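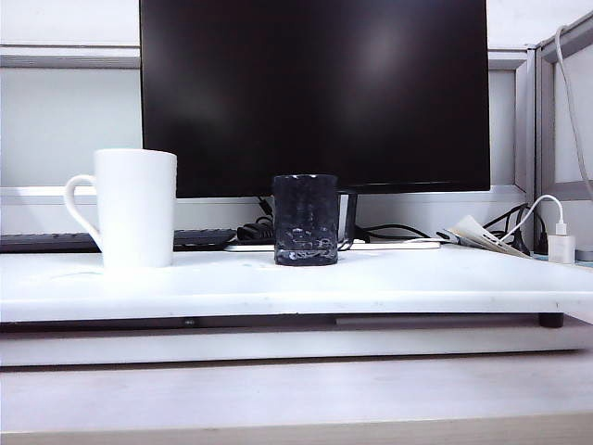

Vollora Robotics Club – Bench Automation Group

Home | Forum | Rules | Members | Search
Print this thread | E-mail this thread

Thread: Cups in the work area, yes or no?

bullmont_kev wrote:
I've been going through our bench rules from January and rule 3 still says "keep liquids away from powered equipment." Fine, but what do we mean by away? I'd like a real number. My vote is 40 inches from any live cable, and test mugs stay empty, always.

solderqueen wrote:
40 inches is the whole desk, Kev! I run pick tests on a shelf like that one, white mug and speckled cup with the keyboard and cables right behind them. Empty cups, sure, I'm with you. But a distance rule for an empty mug makes no sense to me.

Ryszard Tomaszewski wrote:
I'd split it into 2 rules. Drinks go on another table, period. Test objects can sit near cables as long as the arm's work zone is set in software and it stops short of them – and you check that zone at slow speed before every session. We did it that way at Jakubowski and I got used to it fast.

bullmont_kev wrote:
Slow speed I like. I still don't love cords back there. One snag on a mug handle and you're pulling a monitor over.

solderqueen wrote:
So tie the cords down! I'd sign off on that today.

Ryszard Tomaszewski wrote:
Cable ties go in the draft then. Kev, send me your wording for the distance part and I'll post both versions for a vote.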